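Clostside script-reading scheme: notes for the October talk

Opening. Thank the theater for the room. Say how long the talk runs and that questions come at the end, apart from the one in the middle that always gets asked.

What the scheme is. Clostside takes unsolicited stage plays from writers who have no agent. It runs one reading window a year. In the last window 2,938 scripts came in. Every one had its first 50 pages read, and those that held the reader were read to the end.

How the reading works. Scripts are logged without the writer's name. The reader gets a title, a cast size and the text. Each script gets 2 readers, who don't see each other's reports. If they disagree strongly, the script goes to the literary office at Skiltden. Pause here and explain that Skiltden is the producing partner and has its own stage. 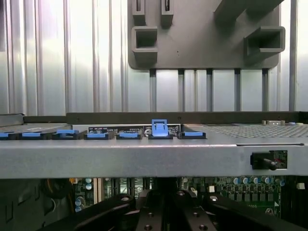 Does a writer need a finished play to send in?
The script has to be a complete draft with an ending, although it can still be rough in places and nobody expects it to have been staged.

Next, what readers write down. Go slowly, people take notes at this point. They note who wants something in the first scene. They note where they stopped believing a character. They don't mark spelling or layout unless the page is hard to follow. Stage directions can be short. If a play needs a flood or a horse, write it and let the director worry.

Length. A full-length play for us runs at least 60 minutes. Shorter pieces go to the Vakulenko evenings in the studio, which have a separate form. Repeat this, it gets missed every year and the scripts have to be moved across by hand.

Read the short passage from Murko now. Two sisters, one kitchen table, the sale of the house. Stop at the line about the key. Point out that the first draft had a long speech there and the writer cut it after the second workshop. Almost all the changes between drafts were cuts.
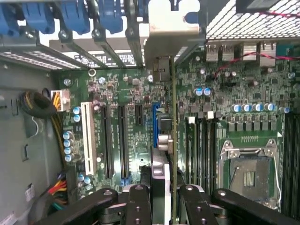

Inside an open computer tower

Feedback. Writers who reach the second round get a written report. Writers who don't will get a short email. Admit that the email is brief and that people find it frustrating. We would like to send more and don't have the reading hours.

Resubmitting. A rewritten play can come back in a later window. Ask for a line on the form saying what has changed. A new title on the same draft doesn't count.

Practical points, if time allows. The form closes at midnight on a Wednesday, so send it earlier in the day. One script per writer. Co-written plays are fine and count as one for each writer. Adaptations need the rights cleared before they are sent.

Questions. Repeat each one into the microphone for the back rows. Leave the sign-up sheet for the workshop by the door.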